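Skinard bench changes: what the first month looked like

The arm on the bracket bench in Building 3 has been running since December, and several people on the other shifts have asked what it does and what happened to the jobs there. Most of the answers below come from the bench crew.

Before the change, one person on each shift stood at the bench and moved brackets from the bin to the inspection fixture and back again. On a full order that came to 624 brackets a shift. The parts are light, but the reach is long and the motion never varies. Over the past few years the bench had more wrist and shoulder complaints than any other station on the Gallagher line. 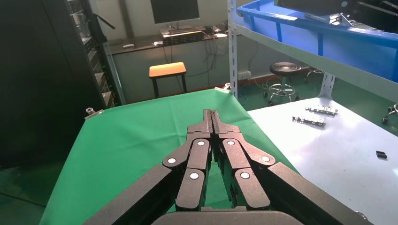 Huiling Hao

The arm now does the picking and placing. It has a two-finger gripper with a small camera mounted at the wrist, and it handles metal brackets one at a time. It is slower than a practiced person. The best shift so far was 300 brackets, and the worst was 259, on a night when it stopped over and over for parts lying on top of each other. We make up the difference by letting it run through breaks and shift change, and by having someone pick by hand for the last part of a big order.

The green cloth on the work surface stays where it is. Please don't take it off to wipe down the table, and if one of the binder clips comes loose, put it back before you restart. The same goes for moving the shelving. The positions were taught with everything where it stands now, and a shift of an inch means teaching them again.

No one was let go. The 3 people who worked the bench are still in the department. Two moved to final inspection, which had been short since summer. The third stayed on as bench operator and now handles setup, clears stops and signs off on the first parts of each run. That job was regraded and pays one step higher. It also means more time at a screen, and she has told us she misses being able to work and talk at the same time.

Training has been the weak spot. The sessions Arkness gave us covered normal running well and faults hardly at all. For the first two weeks, night shift had no one who could clear a stop without calling days. A second round of training is planned, and anyone in the department can sign up, including people who have never worked the bench. The list is on the board outside the break room.

Some of you have asked whether the Orora packing line is next. There is no plan for it this year. If that changes, the crew on that line will hear about it before it runs in the newsletter.

Questions about the bench can go to me or to your shift lead. Report stops on the yellow sheet even if you cleared them yourself.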